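Host families for exchange students: is the "local spending" claim real?

Horacio_O

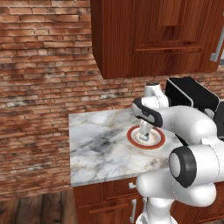
Our town wants to pay Vetorum to place exchange students with local families next June, and the pitch says every student brings in visitors who eat and sleep here. I hosted for 18 months and saw one set of parents, for 2 nights. They stayed with us and ate at our counter. Eating at home is cheap for guests, but it means the restaurants downtown got nothing from them. So where does the money come from?

macedo_fan

You had one student. That's not a survey. Mine had cousins over twice and they paid for a hotel both times.

Horacio_O

Fine, but Vetorum's survey went to 70 families and they only talk about the ones who wrote back. Who fills those in? People with visitors.

V. Quiambao

I read the handout and it never says how many answered. It also counts day trips as "stays" — page 3, small print. I'd want hotel receipts before I believed any of it.

sodapop50

Nearly every tourism number is built like that. Doesn't make it wrong. The kids spend money too, bus fares, phones, food.

V. Quiambao

Sure, but then say students spend money. Don't sell me their grandparents.

macedo_fan

Has anyone asked Edix? They ran the last program and must have kept something.

Horacio_O

Emailed them twice. Got a brochure.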